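El tablero perforado: cómo guardar cosas en una pared

Ciencia en casa. Lectura para segundo ciclo de primaria
Texto: Ronja Viklund

Un tablero perforado es una plancha rígida con agujeros pequeños, todos del mismo diámetro y repartidos en filas y columnas. La distancia entre el centro de un agujero y el centro del siguiente se llama paso. El paso es siempre igual en todo el tablero. Gracias a eso, un gancho que encaja en un sitio encaja también en cualquier otro.

Se fabrican tableros de metal, de plástico y de fibra de madera. Los de fibra pesan poco y se cortan con facilidad, pero se estropean con la humedad. Los de metal resisten más peso. Muchos llevan pintura lisa y otros llevan un dibujo impreso, por ejemplo cuadros escoceses. El dibujo no cambia la resistencia de la plancha.

¿Por qué no se cae un gancho?

El gancho tiene dos partes. La parte trasera entra por el agujero y se apoya detrás de la plancha. La parte delantera queda a la vista y sujeta el objeto. Cuando colgamos algo, el peso tira hacia abajo y el gancho intenta girar. La parte trasera choca con la plancha y detiene el giro. Los técnicos dicen que las fuerzas están en equilibrio.

Si el objeto está muy separado de la pared, el giro es más fuerte aunque el peso sea el mismo. Se puede comprobar con una mochila: cuesta poco sostenerla pegada al cuerpo y cuesta mucho con el brazo estirado. A esa separación se le llama brazo de palanca.

Ganchos, barras y cestas

Un gancho suelto sirve para un objeto con agujero o con asa: unas tijeras, una taza, un embudo. Una regleta es una barra plana con varios ganchos en fila, y reparte el peso entre sus puntos de fijación. Puede ir sujeta a un travesaño, una pieza horizontal que cruza la pared de lado a lado. El aluminio es un material frecuente para los travesaños, ya que es ligero y no se oxida como el hierro.

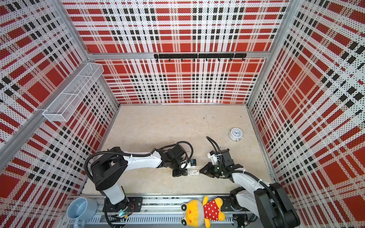

Las cestas de rejilla se usan para lo que no se puede colgar: ovillos, esponjas, rollos de cinta. La rejilla deja pasar el aire y permite ver el contenido desde fuera. Algunas tienen un separador que divide el espacio en dos. Los objetos muy pequeños, como los botones, se cuelan por los huecos de la malla y necesitan una caja cerrada.

No todo va a la pared. Un reloj redondo de sobremesa, por ejemplo, está pensado para apoyarse. Antes de elegir un lugar conviene mirar la forma del objeto - si tiene asa, base plana o ninguna de las dos cosas.

Experimento: medir el giro

Material: una regla de 20 centímetros, un lápiz y 3 monedas iguales.

Coloca el lápiz sobre la mesa y pon la regla encima, cruzada, de modo que el lápiz quede justo bajo la mitad. Pon una moneda a 5 centímetros del centro, en el lado izquierdo. Pon otra a la misma distancia, en el lado derecho. Observa la posición de la regla. Después acerca la moneda derecha al centro y anota qué lado baja. Repite la prueba con dos monedas juntas en un lado y una en el otro, y busca la distancia que devuelve el equilibrio.

Palabras del texto

Paso: distancia entre los centros de dos agujeros vecinos.
Regleta: barra plana con ganchos en fila.
Travesaño: pieza que cruza de un lado a otro.
Brazo de palanca: separación entre el peso y el punto de giro.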